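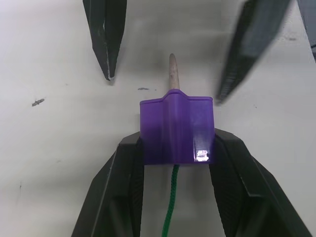

*A purple block held in one gripper, dowel upwards, with the other gripper open above it.*

The kettle at Flakora lives on top of a filing cabinet, and it was there, waiting for it to boil, that Gergely Bakos began telling me about string. He had meant to start with the learning system, he said, and the way it is taught, but string was on his mind.

"People ask me about the blocks," he said. "The blocks are fine! A block is the same shape when you come back from lunch. The cord is a different creature every time you look at it."

Bakos runs the recording sessions at the firm's small workshop in Urkimbridge, where two robot arms are guided by hand through the same modest jobs over and over, so that a program can later study the recordings and have a go for itself. The job of the season is threading beads. The beads are chunky plastic blocks, the cord is green and braided, and there is a little wooden dowel at the end of it to give the grippers something to get hold of. A child of four would manage it while talking about something else, as he is the first to admit (he has a nephew who has done so, at some length).

The project is called Gallardo, and when I visited it had 1211 recordings to its name. I asked whether that was a lot. He thought about it for so long that I wondered if he had heard me.

"It is a lot if they are good," he said at last. "If I do the same thing in the same way all afternoon, then I have one good example and a great many copies of it. So I try to be a bit untidy. I put the block somewhere awkward. I take hold of it lower down, or a little crooked. You want the program to have seen a crooked one."

His best day so far produced 43 recordings that he was happy to keep. His worst, back in December, produced 18, and he still talks about it with real feeling. The cord had started to fray, he told me, and he spent most of the morning convinced that the fault lay with his own hands.

What surprised me was how much of the work is looking. Each arm carries a small camera close to its gripper, and Bakos goes back through the views from both when a session is over, with a notebook and usually a biscuit.
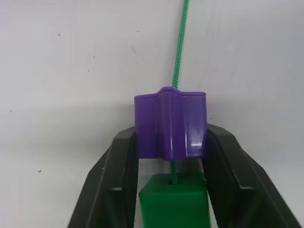

"I look at the cord first, always," he said. "Is it through? Is it pulling to one side? Then I look at the fingers, to see how they are holding. After that I let myself look at the rest." He throws out recordings in which he has dithered, though he keeps the ones in which he has made a mistake and put it right. Those are his favourites, and he would like more of them, but he finds it very hard to make an honest mistake on purpose.

I had a go myself, since he was kind enough to offer. You hold a pair of handles and the arms follow you, and for the first few minutes it feels like buttering toast in oven gloves. I got hold of a block at the third attempt and was absurdly pleased. Then I tried to bring the other gripper in to meet it, and my two hands seemed to belong to two different people, neither of whom had been introduced.

"Slower," said Bakos from behind me, very gently. "The program will learn your hurry as well."

He has plans for what comes next. There is a second set of tasks, which goes by the name of Sasis, with laces and buckles in it, and he speaks of the buckles the way other people speak of a holiday they have booked. For now, though, it is still beads. I asked if he ever got bored, and he looked down at the handles for a moment before he answered.

"On some days, yes, of course," he said. "Then the cord does something I have not seen before, and I have to sit down and write it in the book."

By then our tea had gone cold on the filing cabinet, so he put the kettle on again.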